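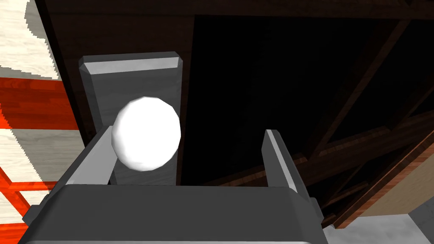 Chapter 3
Can a Robot Do the Chores Yet?

Derek Pearce ran the night shift at the Lockwood parts warehouse when its first robot arm arrived one December. The arm moved boxes from a belt to a pallet, and it was wonderful at it. It never slowed down, and it set each box exactly where the last one had gone the time before. After a few weeks Pearce asked the installer if the same arm could also sweep up the torn cardboard under the belt. The installer laughed, then spent most of a coffee break explaining why the answer was no.

That coffee break is what this chapter covers. We will look at why a machine that can stack boxes all night has so much trouble with a broom, a drawer, or a sliding door, and at how close people are getting to changing that. It is one of the liveliest areas in all of engineering, and many of the best questions in it are still open!

By the end of the chapter you should be able to
- explain the difference between a structured and an unstructured workplace
- break an everyday chore into the separate skills it calls for
- read a success rate and say what it does and doesn't tell you
- describe how simulation is used to train and test a household robot

3.1 The trouble with doors

Think about the last sliding door you opened. You walked up, put a hand on the edge or the handle, and pulled it sideways. You probably pulled a little too softly at first, felt the panel stick, and pulled harder without noticing that you had done so. If someone had asked you afterward how much force you used, you couldn't have told them.

A robot has to get all of that from somewhere. It needs to find the door, tell the part that moves from the part that stays put, and choose a spot to grip. It has to bring its fingers there without bumping the frame, then move the arm (and maybe the whole body) along the one direction the track allows. Pull slightly off that line and the panel can bind.

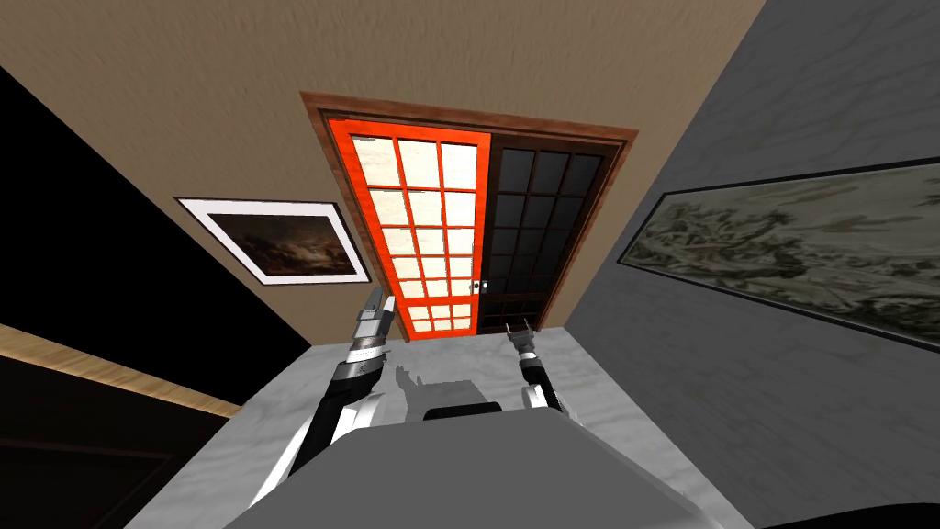 Figure 3.1 A simulated two-armed robot at a pair of sliding panels. The small white handle is on the edge of the orange panel, near where the two panels meet.

Look at how small the handle is compared with the panel. A lattice also gives a vision system dozens of straight edges to sort through, and only a few of them matter for the job. Ayman Nasr, who taught the robotics lab course at Sodusstead for many years, used to have new students open a door wearing oven mitts and a blindfold. Most of them managed it. Then he asked them to write down every step, and the lists ran to two pages.

3.2 Practicing in a made-up house

Real houses are slow places to learn. Somebody has to close the door again after every try, and a bad grip can crack a panel. So a good deal of practice happens in simulation, where a computer draws the rooms and works out the physics. A door can be reset in an instant. The walls can be recolored, the furniture moved, and the handle shifted a little to the left, over and over, until the robot has met far more rooms than any home visit could offer.

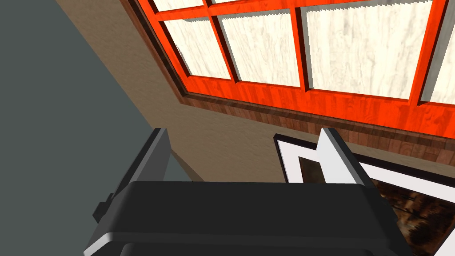

Simulation view: Areeba Khattak / Stevora Home Skills Project

Simulation has its own gaps. Friction is hard to get right. So is anything that bends, such as a towel or a trash bag. A skill that looks smooth on the screen may fall apart on a real door with grit in the track, and closing that distance is called the sim-to-real problem. We return to it in Section 3.5.

Consider a test reported by a small company called Farico. Its robot opened the training door in 95 percent of tries. On doors it had never met, the rate dropped to 42 percent. Denise Bellamy, the engineer in charge, was delighted with the second number - a year earlier the robot could hardly manage a new door at all. A homeowner might feel differently about a helper that gets stuck more often than it gets through.

Before you read on

Pick one chore you did today. Write down every point at which you looked, felt, or changed your mind. Keep the list nearby, as you will need it for the first activity in Section 3.3.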